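Tutmont Craft Room – Table and Small Parts Check, March
Checked by Esther Masanja, comments typed up the same evening

1. Tabletop surface – PASS, with a comment
I do love this table, and I went over it slowly with my bare palm, the way Faith Lukumay showed me. No splinters anywhere. There are a few small stains and some dark specks in the grain, and Nassoro would like to sand them out, but I'd leave them be until summer.

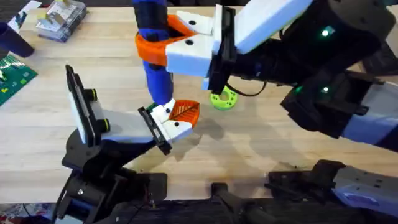 2. Table edges and corners – PASS
Please run a hand along the underside too, as that's where the rough bits like to hide. I found one spot last time and rubbed it down with 400 grit paper, and it has stayed nice and smooth.

3. Toy pieces, small parts – FOLLOW UP
The leaf and the ring are big enough for our usual crowd, bless them, but anything that comes loose goes straight in the jar on the high shelf. Give every piece a gentle tug before it goes back out. 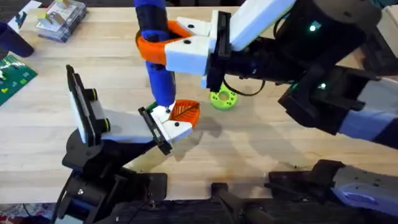 Item 3: green tip of the blue tool at the orange leaf, lime-green ring to the right.

4. Pens and pointed things – PASS
Tips looked over one at a time, which took me most of a cup of tea. Shabani asked whether we should lock them away overnight, and I think yes – the drawer has a key, so we may as well use it.
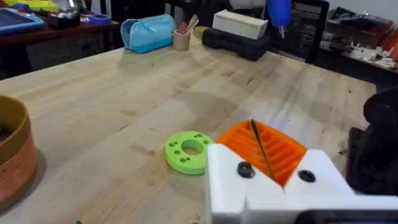 5. Wiping down – NOT DONE
I ran out of cloths! Wai-kit is bringing 2 packs, and I'll finish this one when they come.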